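The wardrobe that shrank

Kekeli Sulemana owned 12 black jumpers when she started counting, and she wore two of them. The rest were in a drawer that no longer shut. That was in September last year, and the drawer is what she blames for the whole business.

"I'd pulled the front off it," she says. "I was going to buy a bigger chest of drawers. I had the page open and everything, and then I thought about where it would go, and there was nowhere for it to go."

She did not buy the chest of drawers. Over the next few months she went through every piece of clothing in the flat, mended what could be mended and passed on most of what was left. She wrote about it as she went, first for friends and then on a blog called Nuchit, which had 988 subscribers when we spoke by phone.

Her method is slow. She does one kind of garment at a time, and each piece gets laid out flat on the bed before she decides anything. Hangers, she says, hide too much. A shirt on a hanger looks fine until you see the seam under the arm, and trousers folded over a bar never show you the knees.

"You lay it down and smooth it out and look at it like it's somebody else's. Would you pay for it? Most of mine I wouldn't have taken for free."

Black clothes are the hardest, in her view. They fade at different speeds, so a top and a skirt bought on the same day stop matching within a year. She checks them by the window in the morning and leaves them alone after dark. Washing them inside out in cold water helps, and so does keeping them away from the tumble dryer. She has tried dyeing them again at home, with mixed results. Cotton took the colour well. The stitching, which was polyester, stayed a brownish grey.

"I wore it anyway. People thought it was a design."
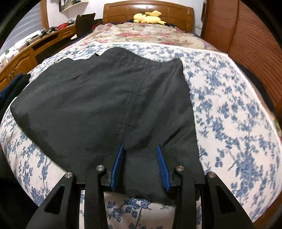
Her sister takes a harder line and thinks the mending is a waste of evenings. Anything that needs a needle should go straight in the bag, she told Kekeli, and if you miss it after a month you can buy another. The two of them have argued about this more than once, and the blog post that came out of it is still the one with the most comments.

Sulemana accepts part of the point. She gave up on a lined coat after three weekends and took it to a repair shop, Fliritz, where the lining was replaced for less than she had feared. Zips go there too. She does buttons, hems and small holes herself, usually with the radio on.

Passing things on took longer than sorting them. Charity shops near her were closed for part of the spring, and when they opened again they had queues of people with bags. She sold a few good pieces, gave a suitcase of work clothes to a cousin starting a new job, and kept the rest under the bed until the shops could take them.

"There's a stage where the flat looks worse than before. It lasted weeks. I'd tell anyone to do one drawer and stop, and see how they feel."

She has bought four things since. One was a pair of boots, one was a raincoat, and the other two were jumpers, which she admits with a laugh. Both are black. She keeps a note of what she spends, on a card inside the wardrobe door, and the total for the year so far is under £700.

I asked whether she missed anything she had given away. She thought for a while and named a green corduroy dress that had never fitted her across the shoulders.

"I still look for it sometimes," she says. "Then I remember I couldn't lift my arms in it."

The drawer has been glued and is back in place. She is doing the coats next, and after that the towels.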